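Trellatier stone sealer, penetrating type: six months on a marble counter

The Trellatier is a solvent-based penetrating sealer sold in a 950 ml can. I bought it to replace the Cowie water-based product I had used on the same counter for years.
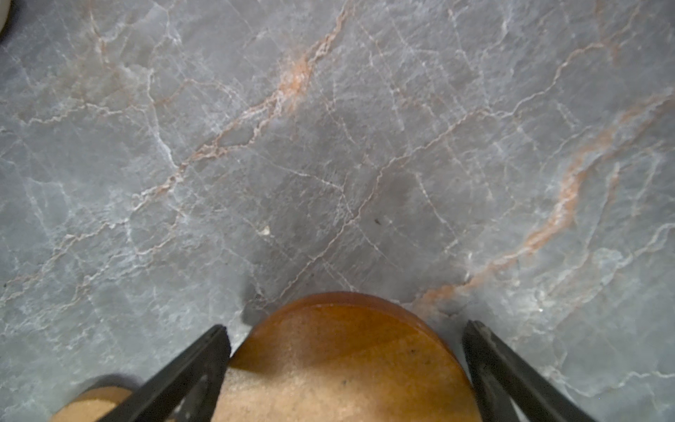

Application follows the usual pattern. Clean with a neutral cleaner, let the stone dry overnight, wipe on a thin coat, wait, and buff off whatever has not soaked in. The label gives a dwell time of 20 minutes. In my kitchen that was too long. The residue had started to go tacky and the second half of the counter needed a solvent wipe before it would buff clean. On the second coat I cut the wait in half and had no trouble.

The smell is strong for the first evening and gone by the next afternoon. Wear gloves. The cap is poor: the inner seal tore on first opening and the can has to be stored upright from then on.

For testing I left drops of water, olive oil, coffee and red wine on a sealed offcut overnight. Water and coffee left no mark. Oil left a faint dark ring that faded over two days. Wine left a stain on one side of the offcut, where I suspect thin coverage, and a poultice took most of it out. The Cowie product let oil through in the same test.

Etching is a separate matter. Lemon juice dulled the polish within minutes, sealed or unsealed. Marble is calcite, acid dissolves it, and a penetrating sealer sits below the surface. Buyers who expect protection from vinegar or citrus will be disappointed with any product of this type. Recep Keskin at Brirkstead, who repolished the sink end in October, recommends a topical film for that, but I dislike how films scratch.

The color of the stone did not change after curing. Trellatier also sells an enhancing version in a similar can, so check the label before opening.

Rating: good sealer, bad cap, dwell time on the label should be shorter.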